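Plerkateck Opens a Shop for Letters Other People Are Done With

STEVENS, 9 July 2025 — Plerkateck, the sign and display workshop on Nerus Street, will start renting out secondhand display letters in August. The new service is called Grelix, a name picked partly for its lack of repeated letters, which are always the first to run short.

Party planners, schools and store owners have long bought big cut-out letters for a single afternoon and then kept them in a closet for years. Plerkateck has been taking those letters back since last fall and now has 3241 of them, sorted by height and color. The collection is strong in consonants left over from retirement parties. It is weaker in vowels, and the company asks anyone sitting on a spare E to get in touch.
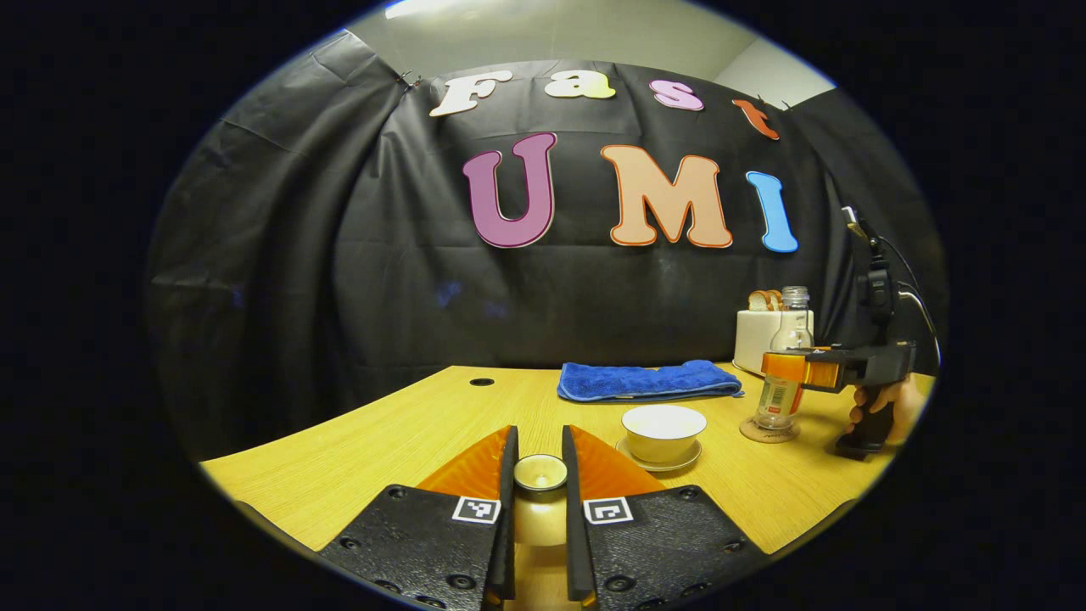 Foam letters in mixed colors on a black fabric backdrop.

Customers order by the word. A short word in foam rents for $2 a letter per day, with clips and a fabric backdrop available for an extra charge. Matching sets cost more, and mixed sets are cheaper and, in the company's view, more cheerful. Punctuation is free, though the exclamation points tend to be booked well ahead.

"We used to sell people a brand-new HAPPY every time somebody turned 40," the company said in a statement. "There are only so many HAPPYs a town can use."

Letters that come back chipped are repaired or recut into smaller ones. A damaged O may return to service as a C, and a B that has had a hard weekend often becomes a P. Numbers are also in stock, including 85 zeros, bought in a hopeful moment before the turn of a decade.

Grelix will be open for pickup at the Nerus Street workshop, with delivery inside Stevens town limits. Orders need two days' notice — longer for anything containing a Q. Donated letters can be dropped off at the side door during shop hours, clean and with the tape removed.

Media contact: Plerkateck front office, Nerus Street, Stevens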